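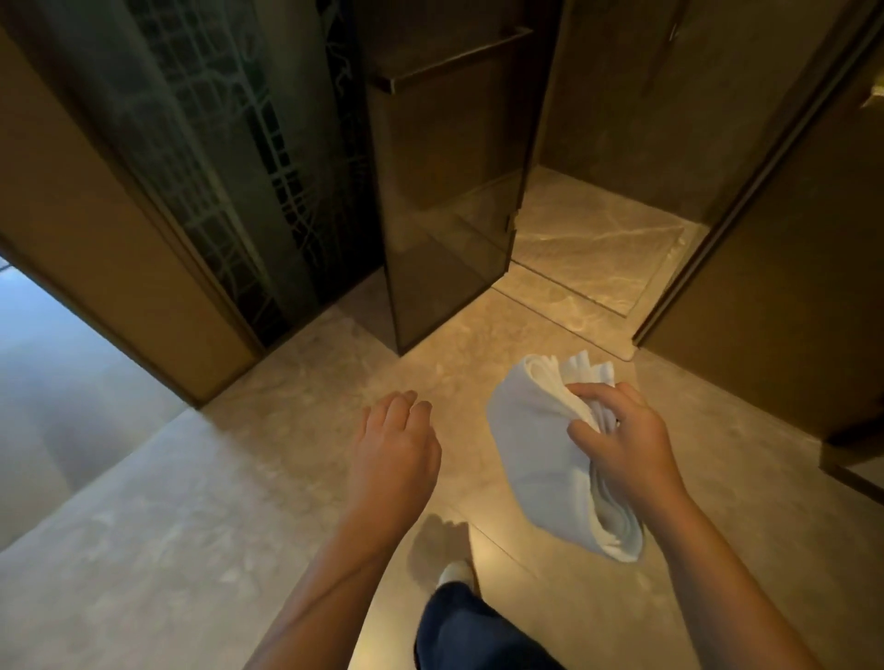

Lindqvist to keep linen contract at Liltwood hotels

2020-12-18

The Wadstead Hospitality Association has confirmed that Lindqvist will continue to supply and wash linen for its member hotels in Liltwood. The new agreement runs for 3 years and covers 26 hotels with a total of 695 rooms.

Under the terms, bath towels will be changed on request during longer stays. Bed linen will be changed between guests and every fourth night.

"Our members asked for fixed prices and one point of contact - both are in the contract," said Marisa Zanetti, chair of the association.

Pantelis Lazaridis will remain area manager for Lindqvist. Hotels wishing to alter their weekly order should write to the Wadstead office before the new terms take effect in May.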